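Frigorífico Gralier 42 - duas portas, puxador vertical

Ref. Bindska / Frio doméstico
Ficha atualizada em 23 jul. 2019

A Gralier promete "frescura inteligente" em todos os catálogos e nós continuamos sem saber o que isso quer dizer. O que podemos garantir é mais modesto: trata-se de um frigorífico alto, de acabamento mate, com dois anos de garantia e um compressor que o fabricante classifica como silencioso. Na nossa loja ouve-se. São 42 dB na etiqueta, medidos sabe-se lá em que sala.

O puxador comprido agrada a quem tem as mãos ocupadas. Já a cor escura pede paciência, pois as dedadas notam-se mais do que o folheto admite.

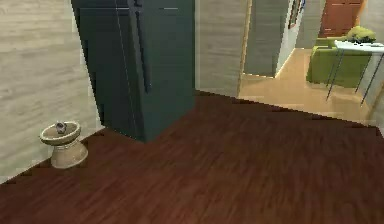
Frigorífico verde-escuro com puxador vertical, sobre soalho de madeira.

Prateleiras: seis, em vidro, reguláveis
Gaveta de legumes: duas, uma com controlo de humidade (não lhe notámos grande diferença)
Descongelação: automática
Filtro de odores: Fakico, vendido à parte

O filtro dura cerca de 3000 horas, segundo a marca. Um pano húmido e uma caixa de bicarbonato saem mais baratos - experimente primeiro.

Entrega ao domicílio pela Renaud. Meça a porta da cozinha antes de encomendar; a devolução por falta de espaço é paga pelo cliente.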